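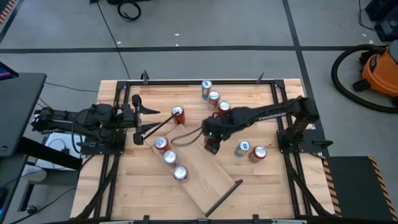
Drendow Mailgate 600

I put the Mailgate together after one too many mornings cleaning up fake invoice emails for small offices (mine included, embarrassingly). It's a little box that sits between your mail server and the internet and holds back anything that smells like phishing until a person has looked at it.

Setup took me 20 minutes on my own network. Plug it in, point your mail records at it, pick an admin password, and go get lunch. It ships with the Brestard filter set already loaded, and updates come down every night at 2 a.m.

What I like best is the hold queue! You get one short list, the reason each message was stopped, and two buttons, release or delete. My old Bralloletti unit made me dig through four menus for that, and I still have bad dreams about it.

Handles up to 600 mailboxes
88 days of searchable logs
Two network ports, one power cord, no fan
Works with most hosted mail, but not with Mostyn 3 or older

If you have fewer than 40 mailboxes, get the Mailgate Mini instead, same software and a smaller bill. The rack ears are sold separately, sorry. New stock comes in April, and orders go out in the order I get them.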